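Notebook, November
Glaze and clay body tests, matte black series

Continuing the Rikunia stoneware body with the Suvico black matte. Goal for this round is a surface that stays matte on the outside and still washes clean on the inside. The last batch marked badly under a steel spoon, and the marks did not come off with baking soda.

Mixed 900 g dry, sieved twice, left overnight. Specific gravity was high in the morning, so I thinned it and let it stand again before dipping. Dip time 6 seconds for bowls, 9 for the cylinders. Foot rings waxed and wiped.
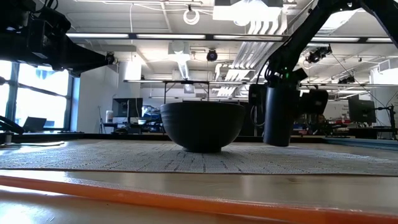

Matte black bowl, narrow foot, on the woven mat. Faint ridges on the upper wall.

Throwing ridges survive under this glaze if the coat is thin. With the thicker coat they fill and the wall goes flat. I prefer the thin coat – Catalina Yáñez prefers the thick one and wants both kept in the series until the spoon test is repeated.

Firing: kiln 2, slow to red heat, then medium. Hold of 9 minutes at the top. Cooling is where the last batch went wrong. The lid was cracked too early and the surface came out shiny in patches near the rim. Left it closed this time until the pyrometer read 52.
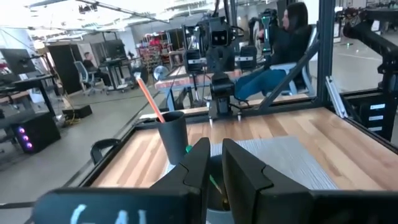
Pinholes on two of the test tiles, both from the bottom shelf. The bisque there has been underfired since the lower element was changed, so I am inclined to blame the bisque before the glaze. Will put witness cones on that shelf next time.

Lemon test: slice left on a tile overnight, rinsed, dried. Slight lightening on the thin coat, none on the thick. Catalina has a point there.
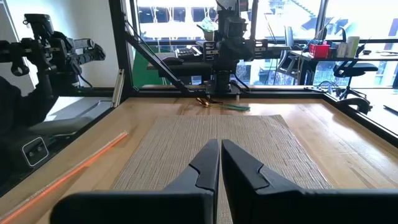

To do

Repeat spoon test on both coats, same spoon.
Weigh a tile dry, soak, weigh again for absorption.
Ask Delacroix for the finer silica. The Munix bag is nearly empty and the label has no mesh size on it.

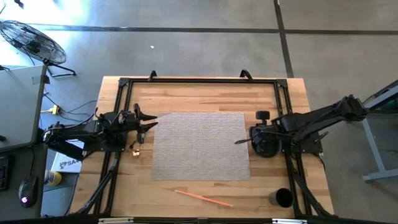
If the finer silica changes the melt, the hold will need to come down, and the tiles from this round stop being a fair comparison. Keep one jar of the present mix sealed and marked for that.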